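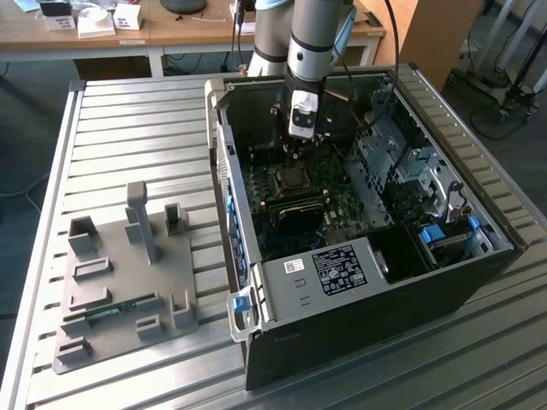
Week 3: Where the data sits while a program runs

Reading: Gkikas course notes, sections 4 and 5. Bring the worksheet from last week.

A program does its work on values held close to the processor. Everything else has to be fetched. The levels, from nearest to farthest, are registers, cache, main memory, and storage. Each level holds more than the one before it and takes longer to answer.

For class purposes we use the made-up timings on the worksheet. A cache read costs 10 units and a main memory read costs 200. If a loop makes 100 reads and all of them are found in cache, the total is 1000 units. If none of them are, the total is 20,000. Most programs fall somewhere in between, and where they fall depends a lot on how the loop is written.

Locality

Temporal locality: a value used once is likely to be used again soon. A running total is the usual case.

Spatial locality: when one address is used, its neighbors are likely to be used next. Going through an array in order is the usual case.

A cache is built on both of these. It keeps recent values, and it brings in a whole block at a time, so the neighbors come along with the value you asked for.

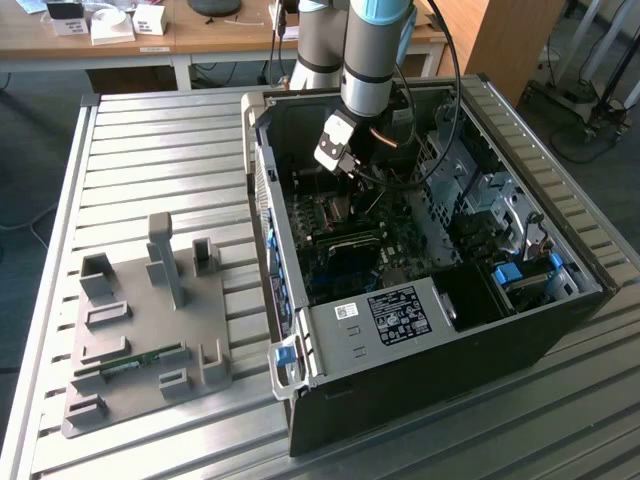 Row order and column order matter for the same reason. In C, a two-dimensional array is stored row by row. If the inner loop moves along a row, each block gets used fully before the next one is needed. If the inner loop moves down a column, you may use one value from each block and then throw the block out. The answer is the same either way. The running time is not.

Problems for Thursday

1. Using the worksheet timings, find the total cost of 100 reads when 10 of them miss the cache. Count a miss as 200 units and nothing more.

2. Rewrite the Navon loop so that it goes through the array by rows.

3. A table has 452 rows and 200 columns. Say which loop should be on the inside and why. Two sentences is enough.

Hand in problems 1 and 3 on paper. Problem 2 goes in the course folder under your last name.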